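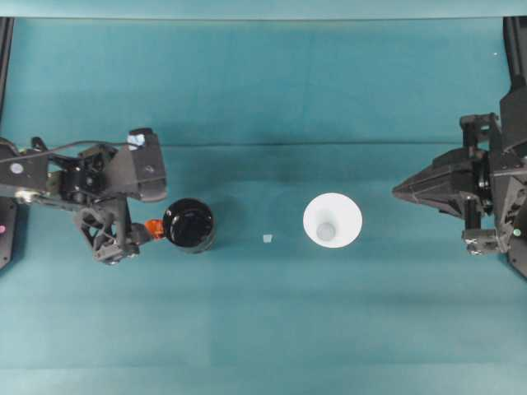 *Page last changed: December, 4:15 p.m.*

# Sheep Held at the Salard Crossing: Paperwork, Feed and Waiting Time

Project report, Regional Trade Studies
Submitted by Ward Wouters

## 1. Purpose

This project examined the delays that affect sheep sent from the Barrientos district to the market at Vornwood. All such animals pass through the Salard crossing, where the health certificate, the transport permit and the ear tags are checked by separate offices. The report describes how the checks are ordered and what a delay costs the seller.

## 2. Sources

The crossing office allowed the use of its entry register for one season. The register lists 591 consignments. Interviews were also held with 30 sellers and drivers, most of them at the Vornwood market. Records kept by Nurnano, a haulage firm, were used to check arrival times where the register was unclear.

## 3. Findings

The holding yard at Salard was built for 2,000 sheep. In the weeks before the main holiday sales it was often full, and trucks were told to wait on the Barrientos side. Drivers reported that water was available there but that feed had to be brought in and paid for by the seller.

A health certificate is valid for 30 days from signing. Several sellers obtained it early to avoid the line at the veterinary office, then lost it to the waiting period and had to apply again. The second inspection carries the full fee.
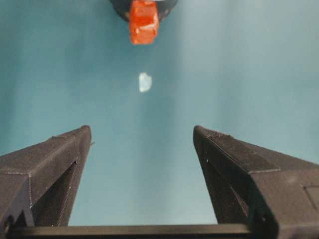 *Figure 2. Open gripper fingers, teal background.*

## 4. Recommendations

The tag check and the permit check should be carried out at one desk. Time spent in the holding yard should not count against the certificate. The office should also post the number of free places in the yard each morning, so that drivers can decide whether to leave Barrientos.

## 5. Limits

Buyers were not interviewed. The register does not record animals turned back before entry, and their number remains unknown.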